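Trabajo de Etología Aplicada — informe final (extracto)

¿Sirve de algo el método Hisska? La escuela canina Flendham lo vende como «comunicación natural» y asegura que corrige los tirones de correa sin premios. Seguimos a 40 perros durante febrero y no encontramos nada que respalde esa promesa.

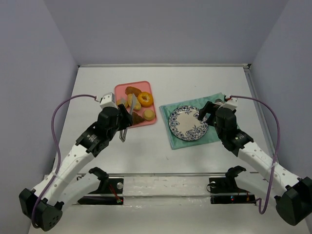
Fig. 1. Bandeja rosa con surtido de bollería, a la izquierda de la mesa.

El folleto cita 477 casos resueltos. Pedimos los registros y nos llegó una hoja sin fechas ni criterio de mejora. Tampoco hubo grupo de control — ni allí ni, todo sea dicho, en nuestra primera propuesta, que hubo que rehacer. 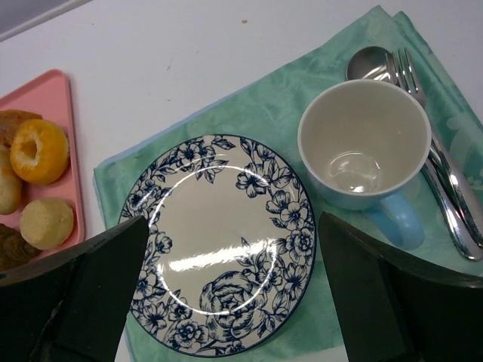 Ruairí Hayes objetó en la revisión que un mes es poco para un perro adulto y que los dueños, al saberse observados, acortan la correa sin querer. Aceptamos lo segundo. Lo primero valdría también para la escuela, que promete resultados en dos semanas.

Egan, mestizo de siete años, tiraba igual el último día que el primero. Su dueña lo puntuó como «muy mejorado». Con cuestionarios así no vamos lejos.

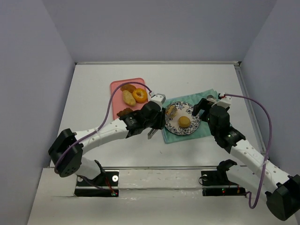 Fig. 2. Bandeja con cuatro piezas y servilleta verde azulada.

Queda pendiente repetir las medidas con dinamómetro en la correa.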